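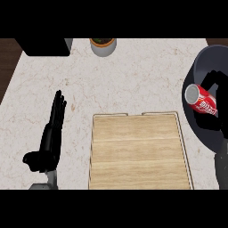 **Product review: Moges stone sealer, two-litre container**

Reviewed for the Feltbridge Residents' Association, 29th March

The Association maintains the shared kitchens at Feltbridge, where the worktops are of pale natural stone. Marking around the sinks and kettles has been a regular subject of complaint, and the sealer applied when the kitchens were fitted is no longer made. The Moges product was bought for trial from the Association's usual supplier, Stukix, at the full retail price.

**Supply and packaging**

The sealer is sold in a rigid container with a screw cap and a separate measuring cup. The cap closes firmly and did not leak when the container was stored on its side. The printed instructions are clear on drying times but say very little about preparing the surface, and readers who have not sealed stone before will need to look elsewhere for guidance. Gloves and cloths are not included.

**Application**

Two coats were applied to each worktop, with an interval of six hours between them. The liquid is thin and spreads easily with a folded cotton cloth. Any surplus must be wiped away promptly. On one worktop a small pool was left beside the upstand and dried to a cloudy patch, and removing it took a good deal of rubbing with the maker's own cleaner, sold separately. The smell is noticeable during use and remained until the following morning with the windows open.

The finish does not alter the colour of the stone to any degree that residents remarked upon. Those hoping for a deeper or glossier appearance should choose a different type of product.

**Performance**

Water, tea and cooking oil were left on the sealed surface overnight. The water and the oil wiped away cleanly. The tea left a faint ring, which faded after washing with mild soap. Lemon juice dulled the surface wherever it was allowed to stand. The label states plainly that the sealer gives no protection against acids, and the result should not be held against it. Residents are nevertheless asked to use chopping boards when cutting fruit.

The Pliltia sealer used in the laundry room is easier to apply and has less smell, but it performed poorly against oil in the same test.

**Cost**

Treating all of the shared kitchens would cost 2,505 in materials, at the price quoted by Stukix. Labour is excluded from this figure.

**Recommendation**

The Moges sealer is recommended for use in the shared kitchens, subject to the rooms being closed overnight after treatment. Work is proposed for July, when the windows can be left open. Comments should be sent in writing to Hendrik Hoekstra at the Association's office.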